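Wiltby Kitchen Share – progress report for the Barreto Fund
January 19, 2025
Written by Noelia Llorente

Hello everyone, and thank you for being patient with me over the holidays. I promised you a proper update once the shelves were sorted, and the shelves are sorted (mostly!), so let me get going.

Where we are

You gave us money to turn the back room at Wiltby into a lending kitchen, where families can borrow dishes and cooking things for a birthday or a big dinner and bring them back afterward. When I last wrote we had a heap of boxes, a leaky tap and a lot of good intentions. The tap is fixed, the boxes are open, and 57 households have signed up to borrow. I was hoping for 100 by now, so we're behind on that one and I'd sooner say so up front. I think the sign-up form is too long, and I'm cutting it down to a single page this month.

The dishes

This is where most of my time went. I'd been storing everything by size, which looked lovely on the shelf and was a pain for anybody who wanted to borrow a set. People would take three bowls from one pile, two from another, and then bring them all back in one bag. So I've switched to sets. Bowls that get borrowed together now live together, one inside the other, and they go out and come back as a stack. It takes up a lot less room too – I got a whole shelf back, and the Garnex storage tubs have moved up onto it from the floor.

I also gave up on labels for the small sets. They peeled off in the sink and I was forever picking bits of paper out of the drain. Color does the job fine. The set I use to show new borrowers how it works is green on top, then pink, then blue on the outside, and even the little kids get it right away. If the blue one isn't at the bottom, the others won't sit properly, and that's the whole lesson!

The gray carpeted top has stayed as our sorting surface. I know we talked about replacing it with something we could wipe down, and I did get a price from Tiner, but I kept putting it off and then found I liked it. Bowls don't clatter on it or slide around. The downside is that it shows every speck and pale smudge, so I'm going over it more often than I'd like. 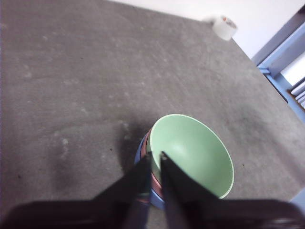
Money

We've spent 90 percent of the equipment line. The shelving was the big one, followed by the tap, which cost more than the plumber first told me (the pipe behind it had to go as well). The cleaning line has hardly been touched, and I'd like to ask if I can move part of it over to buy more serving platters. Platters are what people ask me for again and again, and we only have a few decent ones. I can send the receipts whenever you want them.

What's next

The shorter form comes first. After that I want to open one extra evening, so folks who work late can pick things up without having to send a cousin. I also need to sort out the lids – they're all in one big tub right now and finding the right one takes forever.

Could you let me know about the platters by the end of January? A quick yes or no by email is plenty, and if you'd like to stop by and see the shelves, I'm usually in the back room from lunchtime on.

Noelia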